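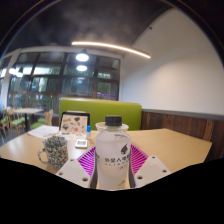

Lunch breaks at Moluvthorpe

From June the canteen on the ground floor will close at half past one instead of two. The new hours follow the staff survey, which had 261 replies. Most people said they eat before one, and the last half hour was costing more to run than it brought in. Hot food will still be served from noon, and the soup counter will open 20 minutes earlier than it does now.

The survey also asked where people eat. A large share of us have lunch at a desk or a work table, often with something else going on. Shuk-fan Shek, who put the results together, would like more people to stop for a proper break, even a short one. Eating while reading makes it easy to miss when you are full, and crumbs and spills are the main reason keyboards get sent back to stores. 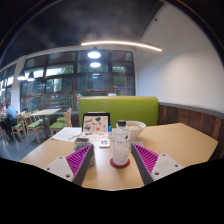
If you do eat where you work, a few small habits help. Clear the papers first and wipe the table when you finish. Keep drinks in something with a lid. A screw-cap bottle standing on a coaster, like the white one on its red coaster, is a safer thing to have near a tablet than an open mug. Bowls are best kept well back from the edge, and please take them to the canteen hatch the same day. At the last check 37 bowls were missing, and Pouran Ahmadpour in the kitchen would be glad to have them back with no questions asked.

The small room next to the Tranus meeting room is now open for lunch as well. It has a sink, a kettle and a fridge. Label anything you leave in the fridge with your name. Unlabelled food is thrown out at the end of each week.

Refillable bottles can be filled at the tap by the lift on every floor. The one on the second floor is slow at the moment and a new filter has been ordered. Comments on the new hours should go to Shuk-fan before the end of the month.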